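Comparing two hand-held grippers on small stuff

Shufen Qin, Modon workshop notes

Quick way to check a pair before you log anything. Rings are the best test — thin, shiny, easy to squeeze out sideways. Do it on a patterned cover, plain ones flatter the camera.

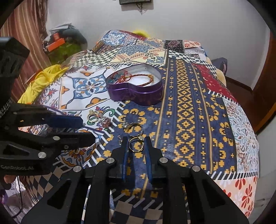 3 min read

1. Tin open, some pieces out on the cover. Spread them, no heaps.

2. Centre gripper first. Fingers open in a narrow V, ring between the blue pads, then close slowly. Stop when the pads touch it.

3. Lift, hold for 6 seconds, lower into the tin. 14 goes per gripper. Write down drops AND slips, seperate columns.

4. Swap hands and repeat. Keep the cable clear of your wrist.

Bracelet last. Braided things are easy to grab, hard to let go of.

My left one managed 71 per cent on rings, right was better. Pads need a wipe inbetween. Key charm still beats both — will try the Warnidska pads in November.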